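Folding questions I get a lot

Do you fold on a table?
Nope, on the bed! I had a folding table from Mavberg for 3 months and it mostly held mail. A bed is wide, it's the right height for me, and you have to clear it before you can sleep.

Should I make the bed first?
I pull the sheet flat where I'm working and leave the rest. Good enough.

How do you fold pants with an elastic waistband?
Lay them face up, smooth the waistband with both palms, then one leg over the other. Fold up from the ankles in thirds – don't stretch the elastic while you do it or the whole thing springs open.

Mine always end up in a lump. What now?
Find the waistband first. Once you've got hold of that, give them one good shake and start over (I do this constantly).
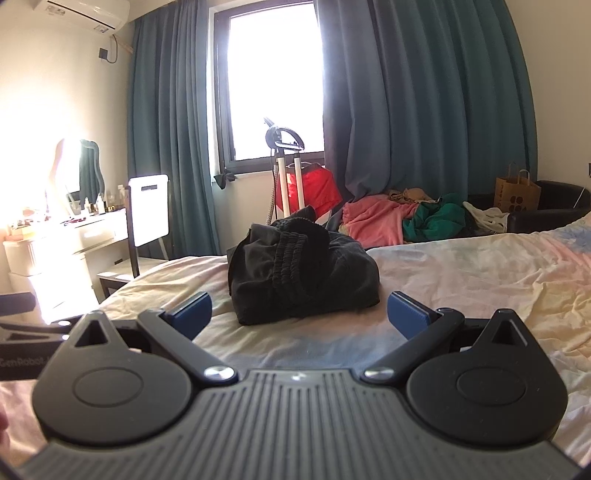
Black elastic-waist pants on the tie-dye sheet, waistband toward the left.

Does black fabric need anything special?
I turn mine inside out for the wash and run a lint roller over them before they go in the drawer.

How long does a full load take you?
Around 34 minutes, longer if there are socks. My friend Kayode Haruna is much faster, but he hangs everything!

Last updated 2018-05-12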